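The kit had cost 200 pounds, and Marcela Zelenák had promised the magazine a review of it by the end of September. It was called the Rondik. The firm that sold it, Giannakopoulos, had put a thick manual in with it and left out a spare servo, and both facts were already in her notes.

Gavin Aitken came up at half past six with his coat still on.

"Does it work?"

"It works some of the time," she said. "I'm on lesson 4."

Lesson 4 was sorting. The manual wanted bricks set out by colour, and the arm was to fetch one and put it down where it was told. She had ruled the lines on the table herself, in red, and had not asked him about the table.

Gavin looked at the lines. He looked at the tape.

"There was meant to be a clamp," she said.

"Are you putting that in?"

"Second paragraph."

He sat down. He had reviewed the Brarkon the year before and given it a good mark, and a reader had written in to say that his had caught fire. Since then Gavin had not cared much for kits. He picked up the manual and read out the serial number on the back, 2,662, as if it might be a clue.

"They can't have sold that many," he said.

"Maybe they started at 2,000."

She pressed the key. The motors made their thin noise and he stopped talking.
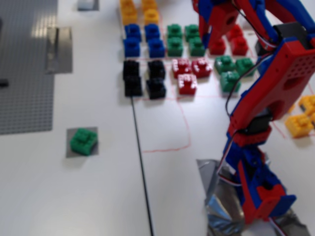
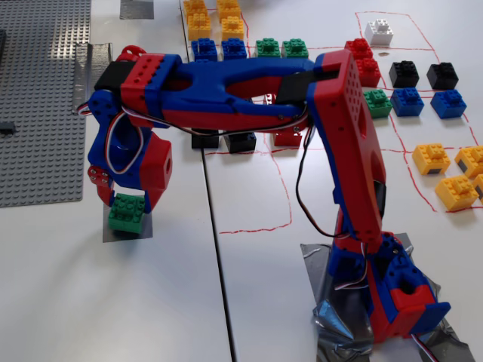 "How long have you been at this?" Gavin said.

"Since lunch."

"And what would you give it?"

She thought about it. The instructions were clear as far as lesson 3, and after that they seemed to have been written by another person. The wires were too long. The software had crashed twice and had once come back in Greek. But she had missed her tea – she hadn't noticed until he came in – and that had to count for something.

"Three out of five," she said.

"You gave the kettle four."

"It was a good kettle."

He took his coat off at last and hung it on the door. Then he pulled his chair round to her side of the table and asked which key it was.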